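Drevura Bench Rules, second edition: a review from somebody who has to live by them

Posted 2020-08-10

I bought this thing with my own money, which I mention up front because the last review I wrote got me three emails asking who paid for it. The Drevura Bench Rules is a binder (a real one, with rings!) plus a download of the same pages, and it's meant for small groups who teach robot arms and hands to do everyday jobs: picking up fruit, moving dishes, that kind of thing. It runs 126 pages. I've been using it at our shop in Clunasbridge since spring, mostly on simulated table tasks, and I have opinions.

First, the good stuff. The chapter on writing down a task before you run it is worth the price by itself. You fill in a one-page sheet: what's on the table, which thing the hand is supposed to touch, which things it must leave alone, and what counts as done. Sounds like homework, I know. But we had 1,302 old simulated runs sitting on a drive, and when I went back through them with the sheet next to me I found 44 where I couldn't tell what the hand had been asked to do. Was it supposed to take the apple, or the plate with the apple on it? Those look the same right up until the fingers close, and our file names were no help at all. "Fruit test new 2" was one of mine.

The rules want that settled in plain words before anything moves, and they want the words kept in the same folder as the run.
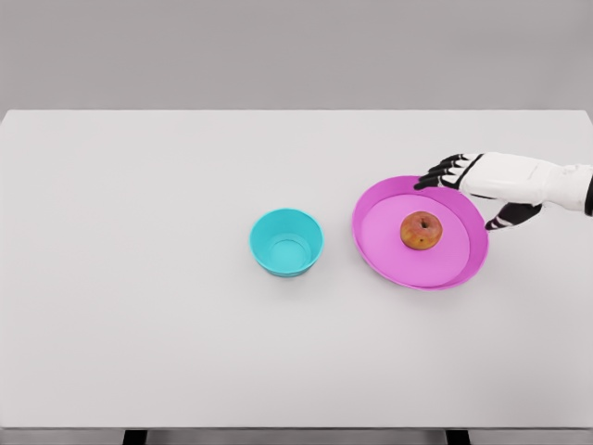

I also like the section on approach and grip. The binder tells you to name the contact point for every object, so "plate, right rim" and never just "plate," and to say whether the thumb goes under or over. It asks for a stop pose too, a spot close to the object where the hand can hold still while you check the gap. We'd been skipping that in simulation (who cares if a pretend dish gets knocked over?), and then wondering why our habits were so sloppy once we got to real hardware. I've put the stop pose back into everything now and I kind of wish I'd done it years ago.

Now the grumbles. The safety chapter is written for big arms in cages, and you can feel it. There are pages and pages on fencing and floor tape, then half a page on hands with fingers. It does tell you to do your own risk check for the real machine and not lean on a clean simulated run, and good for them, but I wanted a worked one for a small hand at a table. The older Hutchins guide does that part better, even if the rest of it reads like a tax form.

The index is bad. I looked up "grasp" and got sent to "handling," which sent me to "see task sheet." And the rings on my copy don't line up, so page turning is a two-handed job with a little swearing.

One more thing that bugs me: the scoring page only gives you pass or fail. If the hand lifts the plate fine but the apple rolls off, is that a fail? I'd say yes, my bench partner says it depends on the sheet, and the binder says nothing. We penciled in a third box marked "done, with mess" and it gets used a lot.

Would I buy it again? Yep. I'd give it 4 out of 5, and I'd tell a new group to start with the task sheet and the stop pose and leave the fencing pages for later if they're still working purely in simulation. Read those before you power up anything real, though, please.

The folks at the Pruststead store told me a thinner version is coming in September with a fixed index. If it has flat rings I'm getting that one too.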